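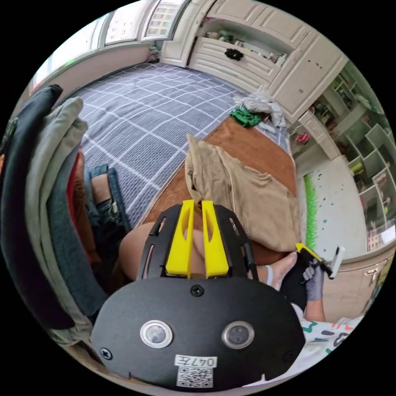 Section 4: Recording in someone's home

By now you've got a pair of Fulix grippers charged, paired and calibrated (if you haven't, go back to Section 3, I'll wait). This section takes you through a bedroom session, start to finish. I've picked the bedroom as it's where we do most of our laundry and tidying work, and it's also where I've made the most mistakes, so you get the benefit of those!

A quick word on what we're collecting. The Brament study asks whether a policy trained only on hand-held demonstrations, in real rooms full of real stuff, can handle clothing in a room it's never been in. In the July round we trained on 460 demonstrations from tidy rooms and the policy fell over the moment it met a messy bed. Adding cluttered rooms helped a lot more than adding extra passes in the tidy ones. So please don't clean up for us. Piles of clothes and crowded shelves can all stay where they are.

4.1 Before you pick anything up

1. Ask the householder what's off limits, and write it on the session sheet. Photos, mail and medication go in a drawer or out of the room. Everything else is fair game if they're happy with it.

2. Open the curtains or turn on the ceiling light, whichever you like, then leave it alone for the whole session. Daylight through a window is fine. What we can't use is a lamp going on and off halfway through a take.

3. Scan the QR code on the back plate of each gripper with the Rullitz app. The number next to the code should match the one that pops up on your phone. Do the left one first, then the right. If you swap them the app will happily let you carry on, and you'll spend an evening relabelling files like I did.

4. Give the round lenses on the back plate a wipe with the microfibre cloth from the kit. Fingerprints end up here constantly, and your thumb won't feel them.

Caution: no window cleaner, no wet wipes. Fleury coats the lens covers with something that goes cloudy if you use alcohol on it, and replacement covers take forever to turn up.

5. Squeeze each gripper right closed, then let it open all the way. Do that a few times. The yellow fingers should move together and come back without sticking. If one drags, check for lint in the slots before you reach for a screwdriver (it's nearly always lint, particularly after towels).

4.2 Getting comfortable

You can stand, kneel or sit. I like to sit beside the bed with my knees up against the edge, which does mean my legs wander into the shot. That's fine, and we don't trim those takes. The wide lenses see a huge amount of the room and a bit of knee or sock has never bothered the tracking.

6. Hold the grippers so that each one can see the fabric past its own fingers. You want the other gripper turning up in the view from time to time as well. The two-handed steps lean on that overlap when we line up the left and right paths.

7. Roll up or tuck in anything floppy. Sleeves are all right if they're snug. A dangling cuff gets grabbed sooner or later, and then your demonstration is of a robot folding you.

Note: gloves are optional. Some of us wear thin nitrile ones and some go bare-handed, and we want a mixture of both in the data. Just tick the right box on the sheet.

4.3 Mapping the room

8. Start a recording and sweep both grippers slowly around the room for 30 seconds. Take in the bed, the shelves, the cupboard fronts, the floor. Go slower than you think you need to. Patterned bedspreads and busy shelves give the tracker loads to hang on to, while a big plain wall gives it next to nothing, so linger on the clutter.

9. Look at the feature count in the app. Anything over 2,000 and you're away. Under that, repeat the sweep and tip the grippers down towards the bed a bit more.

10. Check the frame rate while you're there. It should sit on 60 and stay on 60. If it's hopping about, close everything else on the phone, and if that doesn't fix it, swap the cable.

Caution: once the map is made, don't shift the furniture. Clothes can go anywhere, that's the whole point of the exercise, but a chair that jumps a metre to the left between takes will throw the map out.

4.4 Recording a take

11. Put both grippers down near the edge of the bed, then pick them up again and start. It sounds fussy, but it gives every take a common starting point and makes life far easier for whoever is processing.

12. Pick up one garment and do one thing with it. Fold it, hang it or move it to a pile. Knit things and thick blankets tend to bunch ahead of the fingers, so come in low and from the side, and pinch a proper edge. If you miss, have another go in the same take. We keep the fumbles, and Yolanda Robles (who runs the training side) reckons the recoveries are the best part of the dataset.

13. Have a look at the back plate between takes. You should see a little red light glowing at the bottom. If it's gone out, stop, note the take number and restart that gripper.

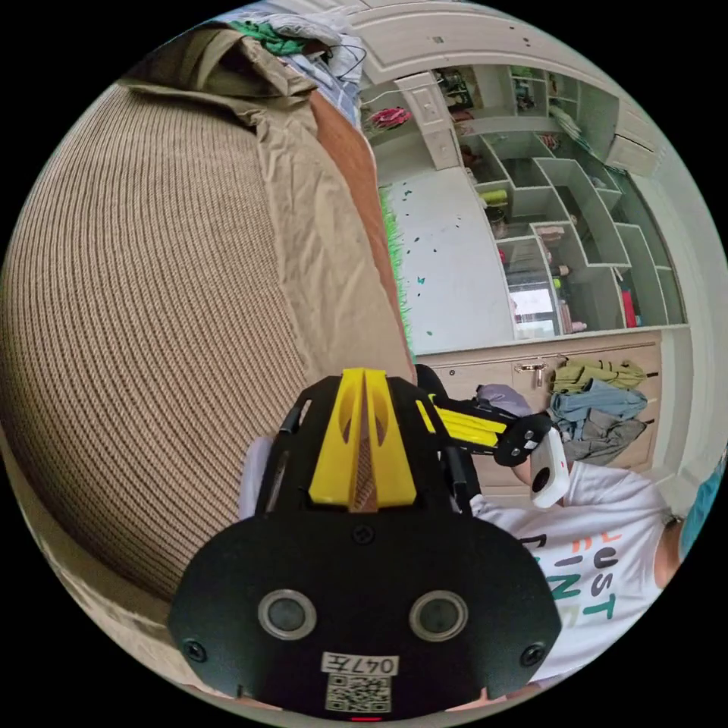

4.5 When things go wrong

The map drifts. You'll see the two paths slide apart in the preview. Finish the garment you're on, stop, and run the sweep in step 8 again. Don't delete the drifting take, just flag it.

The fabric slips every time. Check the finger pads for fluff. If they're clean, you're probably squeezing before you've got enough cloth between them. Push in a touch further and then close.

Your wrists ache. Mine do too. Have a break after each batch of takes, shake your hands out, and swap with someone if there are two of you on the job.

The app refuses to upload. Leave the phone on the charger with the screen on and try again from the office network. Home wi-fi has beaten me plenty of times, and the files are safe on the phone until you clear them yourself.

Once you're done, put the householder's things back where they want them, sign the session sheet with them and move on to Section 5 for the upload checks.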